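Undbridge Table Surfaces – Gallery
Print this page | E-mail this page
Last updated: May

This gallery documents table coverings and layouts at Undbridge. Layouts are recorded by Elsa Jääskeläinen. Paper is Holtano brown, 209 series, cut from the roll and replaced every 2 weeks or when the surface tears. Tape is applied after the paper has been pulled flat and fixed at the corners.

Lengthwise strips go down first and crosswise strips second. Cells are set out by eye from a marked batten, so they are close to square and no better than that. Small kinks in the tape are left in place – lifting a strip usually takes the top layer of paper with it.
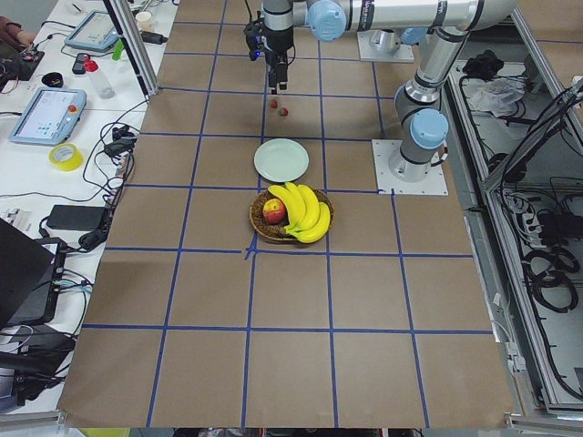 Fruit layout on blue tape grid. Wicker basket with bananas and one apple; pale green plate behind it, empty; two strawberries farther back.

Baskets are placed against a crosswise line, which gives a repeatable position without marking the paper. Plates go down after baskets. Loose fruit is set last and replaced as it softens; strawberries rarely last past Wednesday.

Layout sheets for the Iturra and Doveo sets are kept in drawer 7. Each sheet gives item, cell and order of placement. Dimensions are not listed, as the grid is relaid with every change of paper.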